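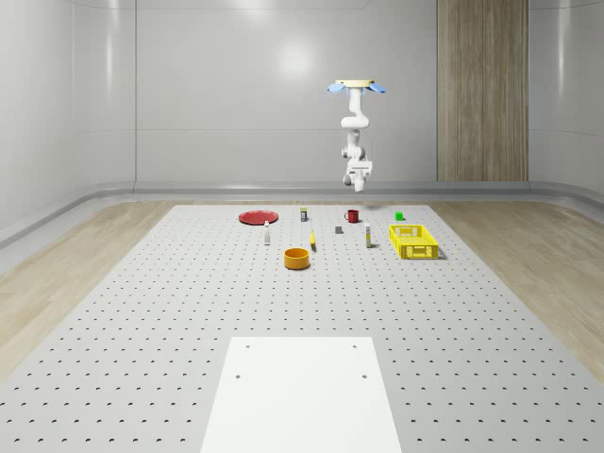 What happened with the Lallik quiz, and what members can do now

Many of you have written to us in the last days about Lallik, the app that offered free personality quizzes and short reading games. We try to answer every letter, but the same questions come again and again, so I put the answers together in this item. It is longer than our usual ones. Please forward it to relatives who used the app, also if they do not belong to our association.

First the facts, as far as we know them. Lallik was made by a small company called Dristis. To play a quiz, you had to sign in with an account you already had somewhere else, or give an email address and a telephone number. During sign-in there was a screen which asked for permission to "improve your results with your contacts". Most people pressed Continue. From this moment the app could read the names, numbers and birthdays in the address book of the telephone.

Later a part of this information was given to Imham, a firm which sells lists of people to advertisers and to campaign offices. Dristis says it was a "research partnership". Imham says it believed that all the persons had agreed. We have read both statements several times and we do not find in them an explanation of how a person can agree when she never opened the app and is only a number in the telephone of her cousin.

In our association 964 members told us that they had used Lallik at least once. We received 1637 answers to our questionnaire in total, and I thank everybody who filled it in, especially those who did it on paper. The rest of the answers came from members who never had the app. Among them are many who nevertheless received messages that called them by their first name and knew in which town they live. We cannot prove for each of these messages where the information came from. We can only say that the complaints began after the quiz became popular, and that several of them mention details which the person had given to very few people.

What Dristis has said

Dristis published an apology on its own page. It is short. The company regrets "that some users may have felt surprised". I have been learning English for most of my life, and I still had to read this sentence slowly. It regrets a feeling of other people and it does not speak about an action of the company. We wrote to them and asked three simple things: which information was copied, who received it, and whether the copies are deleted now. They answered the first question in part. To the second they named only Imham. To the third they wrote that deletion is "in progress", without a date.

We wrote again and asked for written confirmation from Imham too. At the time of writing we have received an automatic reply with a case number and nothing more.

Aisling Tully, who looks after data questions on our advice line, has spoken with one of the managers of Dristis by telephone. She reports that the conversation was polite. The manager told her that the permission screen was tested with users and that they had understood it. When she asked to see the test, he said it was internal. Aisling's opinion, which I share, is that a screen people understand should not need an internal paper to show that they understand it.

If you used the app

Removing Lallik from your telephone does not remove what was already copied. It is still good to do it, but please do these things before you remove it:

Open the settings of the app and look for "My record". There is a button to download a copy. Save this file. It is your evidence if you want to make a complaint later.

Go to the account you used for the sign-in. In its security settings you will find a list of connected apps. Take away the access for Lallik there. If you see other apps that you do not remember, take them away also.

In the settings of your telephone, under permissions, look which apps may read your contacts. A torch or a card game has no need for them.

Write to Dristis and ask for deletion. Use your own words or the letter from our website. Keep the date of sending, and keep the answer.

After this you can delete the app.

If you used the same password for Lallik and for your email, please change both. There is no sign that passwords were taken, and I do not want to frighten anybody, but it is a weak habit in any case and this is a good occasion to stop it.

If you never used the app

You have the same right to ask. The law does not make a difference between a person who gave her data and a person whose data was given by somebody else. In the letter you should say that you were never a user and that your details probably came from another person's address book. You do not have to say whose. Please do not be angry with your friends about it. They were asked a friendly question on a small screen, and they wanted to know which animal they are.

It is possible that the company asks you to prove who you are before it answers. This is normal and even a protection for you, because otherwise anybody could ask for your record. But it should ask only for what is necessary. One member was asked for a photograph of her passport, both pages, in order to delete a telephone number. She refused, and proposed to answer from the number itself. This was accepted after a week. If you are asked for a passport, call us before you send it.

About calls and messages

Some people now receive calls from somebody who offers "compensation for Lallik victims". There is no compensation scheme at this moment. If a caller asks for your bank details, end the call. You do not need to be polite. We ourselves will never call you to ask for bank details or for a code that came to your telephone.

We also heard about a message with the name Cheng in it. Cheng is a real program, which sorts the connected apps of an account and shows which of them can read contacts. I have tried it at home and it works well enough, although the menus are confusing and the help text is only partly translated. But the message with the link is not from its makers, as they confirmed to us. If you want the program, look for it in the normal store of your telephone. You can do all the same steps by hand, as I described above, and it needs perhaps a quarter of an hour.

What the association is doing

We have sent a complaint to the data protection authority, together with the results of the questionnaire. No names of members are included. The authority confirmed that it has received it and will look at it together with other complaints on the same matter. Such things go slowly. A first decision before November would surprise me.

Members often ask if we will go to court. At the moment we do not plan it. A court case costs money which we would have to take from the advice line, and we want first to see what the authority decides. If it decides nothing useful, we will put the question to the members' meeting.

In the meantime there are 2 evening sessions on the telephone settings, one for each of the common kinds of telephone. Bring your own device and, please, the charger. You do not need to understand anything before you come. The sessions are free for members and for one guest. The last time we had more people than chairs, so we ask you to register by email or through the advice line.

Corrections

In the last newsletter I wrote that Lallik could also read photographs. This was wrong. The app asked for permission to use the camera for one of the games, but we have found no evidence that it copied pictures from the telephone. Dristis complained about the sentence and in this point they were right. The text on our website has been changed.

The template letter had a wrong postal address in its first version. If you downloaded it before Sunday, August 16, 2026, please check the address against the new version. Letters that were sent to the old address should be forwarded, but I would not rely on it, so it is safer to send a second copy.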